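Subject: Re: [floor-talk] The arm in the lounge, and what happens to the linen shift

Hi all, long one, sorry, I've got a pot of tea and the late roster to myself. 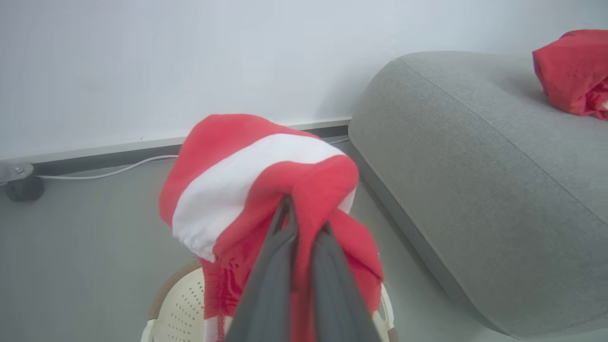
Harpreet Cloutier wrote:

> I don't mind the thing picking up throws. What I mind is that linen
> was the one job on the late shift where you could have a yarn with a
> resident while your hands were busy. If the arm does the gathering
> and we get handed a tablet instead, that isn't lighter work, it's
> different work, and I'd like someone to say so before the new
> rosters come out in June.
>
> Also, who do I tell when it's stuck? Twice now I've just stood there.

Harpreet, I read this on my break and then read it again at home, because I reckon you've put your finger on it. I've been doing laundry at Pletedside for long enough that my knees have opinions, and when Ematura first came through to talk about the trial I was all for it. Bending down to baskets and reaching over the low seats is what does me in, not the folding. So a gripper that can pinch up a striped throw and hold it over a basket is a job I'm happy to give away, and I'll say that to anyone who asks!

But the chatting. Yes. I hadn't thought of it as part of the job until I noticed I'd stopped doing it. I used to come through the lounge with my arms full and somebody would want to know whose blanket that was, and we'd be off. Now I come through to check on the arm, and I'm looking at the arm. Mrs Diekmann (Elfriede, she's told us all to use Elfriede, I just can't) asked me the other night if I was cross with her. I wasn't cross, I was waiting for a green light.

On the rosters, I did go and ask. Hsin-yi Tu says the late shift keeps the same number of people and the same hours through the trial, and that's in writing. What isn't in writing is what we do with the time. The proposal as it stands gives us 145 minutes a week back, per wing, and most of that has been pencilled in for "exception handling", meaning we go and sort out whatever it dropped or couldn't make sense of. I asked if some of it could just be sitting with people and she didn't say no. She wrote it down. I think if a few of us asked for the same thing it'd get written down harder.

For what it's worth, my own tally (I kept one on the back of the linen sheet, old habit) was 332 pieces over the first fortnight, and 29 of those I had to go and fetch or redo myself. Fringes are the worst. Anything with a tatty edge, it'll grab a good handful of the middle and leave the rest trailing, and then I'm fussing with it anyway. Fitted sheets I won't even discuss. Towels are lovely.

As for who you tell when it's stuck - press the amber button once, not twice, then ring the Derese desk on the extension taped inside the linen cupboard. Don't pull the cloth out of the fingers. Wanpen did that early on and it didn't hurt her, but it went into a sulk for the whole evening and she had to fill in two forms. There's meant to be a proper training session and I'd like that to be on paid time, which is another thing I've raised.

One more, and it's a bit of a grumble. The Oko tablets. They want us to tap a reason every single time we step in, off a list that somebody wrote without ever handling a wet bath mat. I-hsuan has been picking "other" and typing real answers in the box, and I've started doing the same. If we all do that, they'll have something useful to read. If the tapping ends up being used to time us, though, I want it off the table altogether, and I'd like the union rep to ask that question so it isn't just me.

So, can I put the sitting-with-people hours and the paid training on the agenda with your name next to mine, Harpreet? Anyone else who wants in, reply here or catch me in the laundry before nine at night. I'm also after the good trolley, the one with the wheels that all point the same way. It was by the back lift and now it isn't.

Cheers,
Maureen
(lates, east wing)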